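Home Archive The House Mostly Food About

The Basket

Every house has one place where things go when the person holding them has run out of ideas. My grandmother had a drawer. My parents had the top of the piano. We have a wire mesh basket, and last month I made the mistake of announcing out loud that it would be sorted before August.

It started life as a respectable item. I bought it when we moved to Stakurside, in the first flush of owning a hallway, to hold scarves. There's a version of me who owns enough scarves to fill a basket and puts them there, rolled, by color. I have never met her but I've done a lot of shopping on her behalf. The basket held scarves for one winter. Then it held scarves and a tennis ball, and I'd say that was the beginning of the end.
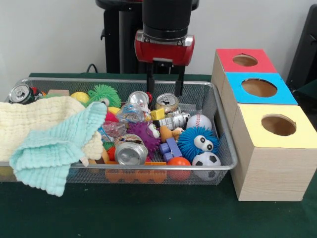
Posted July 12, 2020 by the management, Stakurside
Filed under: The House

So, an inventory of sorts, in no order, which is also how it's stored.

Four crushed cans. I want to talk about the cans first because they're the part I find hardest to defend. Toys in a basket, fine. A cloth in a basket, arguably what a basket is for. But an empty can has exactly one destination in this house, and it's a blue bin by the back door, 14 steps from where the basket usually sits. I know it's 14 because I paced it out in a temper. Somebody crushed these, so they had recycling on their mind, and then lost interest at the last possible moment and laid them to rest among the toys.

I have questioned the household. The household drinks nothing, apparently, and never has.

Then there are the balls. A baseball, a little soccer ball, a yellow one, an orange one. The baseball at least has a sport attached to it, though not one that anyone here plays. I believe it came with us from the old place on Riis, where it lived on a windowsill for years and was dusted more often than it was thrown. The soccer ball is the sort of thing you get at a birthday party as a reward for leaving.

And the spiky ones, the squishy kind, of which we have a green, a purple and a blue. The blue has two enormous eyes and looks up at you out of the pile with an expression I can only describe as hopeful. I have tried to put that ball in the donation bag more than once. It's the eyes. You can't drop something in a bag while it's looking at you like that, so you put it back and go make a sandwich. The green one is also in possession of an eye but has less personality, and I'm fairly sure I could let it go if it came to that.

Spiky balls collect lint, by the way. If you're thinking of getting one as a gift for a household with a dog, think about what you have against those people.

The purple car is a survivor. It has been stepped on in the dark by every adult in this family and has never so much as lost a wheel, which is more than I can say for my heel. The toy robot gets about as much attention as the car these days, meaning none, although there was a stretch when it had to come with us everywhere, including to the dentist. There was a real scene in a parking lot over that robot. Now it's lying on its side next to a purple ball. I found this sadder than I expected to and had to remind myself that it's plastic and I was supposed to be cleaning.

Also blocks. We never had a full set of blocks, as far as I can remember. They come in from outside, like ants.

The wrappers I won't dwell on. Clear, crinkly, contents unknown. I used to think plastic packaging in a toy basket meant somebody had just opened something. After enough years of this I believe the packaging is considered a toy in its own right, and frankly it gets more use than the robot.

About the cloths. Two of them, folded over the left side, a cream one and a pale green one. Those are mine. I put my hands up. I folded them neatly and draped them there one evening on the way to the linen closet, fully intending to finish the trip, and in doing so I gave up whatever moral high ground I had on the subject of the cans. It was pointed out to me. It was pointed out to me quite a lot.

The green one is from a batch I ordered from Flulholm, back when I was convinced that what stood between me and a calm bathroom was washcloths with a crinkle in them. They're nice. They dry fast. I bought too many, and they've been turning up all over the house ever since, usually folded, usually on top of something they have nothing to do with. The cream one I've had longer than the basket. It's thick and slow to dry and I like it better.

Now, the plan. I always have a plan. I had read a long article on the Rimer method, where you empty the container completely, wipe it down, and only put back what "belongs to the container's purpose." I liked that very much. I wrote "purpose?" at the top of a sheet of paper and underlined it. Then I sat there for a while. The basket's purpose, if you go by the evidence, is to be a basket that's nearer than the other places.

So I made my own system, and it has 2 piles. Pile one is Leaves the Basket. Pile two is Stays in the Basket, But I've Looked at It.

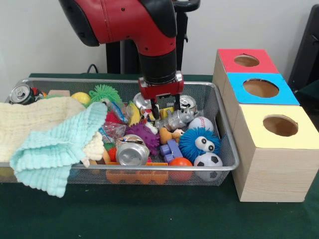
I'm proud of pile two. I think most organizing advice fails because it has no room in it for the objects you can neither use nor part with, and those make up the bulk of what people own. The blue ball is a pile two object. So is the car. The robot I put in pile one, took out, and moved to pile two within the space of a cup of coffee.

There's a small plush bear as well, orange and yellow, that nobody under this roof will admit to having named. It has a name. I've heard it being used through a closed door. Pile two.

Pile one, as drafted: all cans, all wrappers, both cloths, the stray blocks, and one ball to be decided by vote. The vote was last Thursday's big agenda item, or would have been if we kept agendas.

Wait, I should be accurate. There was no vote. I asked at dinner which ball we could live without and was met with the kind of silence you get when you ask which leg you can live without. Four people who hadn't touched any of those balls in living memory suddenly had commitments. The yellow one was being saved. The orange one was part of something. When I asked what it was part of I was told I wouldn't understand, and that may be so.

I did look into replacing the basket itself. My theory was that mesh is the trouble. You can see everything through it, so it never feels put away. There's an orange thing down at the bottom that has been looking out at me through the wire for months, and I couldn't tell you what it is without digging. A nice solid bin with a lid would hide all this. I found one I liked and it was $23 before shipping, and I had it in my cart for most of an afternoon before it came to me that I was about to spend money on not seeing four cans.

Besides, I know what happens with lids. We had a lidded ottoman at Riis. When we finally opened it to move, it held a swim mask, a casserole dish and a quantity of Halloween candy that had become a single object. With the mesh, at least, you get some warning.

What I'd tell anyone facing a basket of their own: do the garbage first and do it fast. Don't read anything, don't hold anything up to the light. Cans and wrappers come out, and straight away the whole thing looks about a third less shameful, and you may well find that a third is all you were after. Don't start with the sentimental stuff. I started with the robot once, years ago, with a different basket, and lost a whole Saturday and ended up on the floor looking at old dentist appointment cards.

Cloths go next, for the same reason. They're big. Taking out something big feels like work, and it takes no decisions at all, provided you make it all the way to the linen closet. I can't stress that last part enough and I'm speaking from experience.

After that you're down to toys, and with toys I've stopped aiming for empty. I'm aiming for a level. If the soccer ball is sitting below the rim and nothing is coming out over the sides, I'm calling that sorted, and I'll thank visitors to keep their eyes at head height.

I still have until August. The bag for donations is in the hall, open, with one block in it. I checked this morning and it was still just the block, plus an empty can.

Recent posts
The drawer that only opens from underneath
Soup, again, with apologies
Too many washcloths: a reckoning
What we left behind at Riis
I tried the Rimer method on the garage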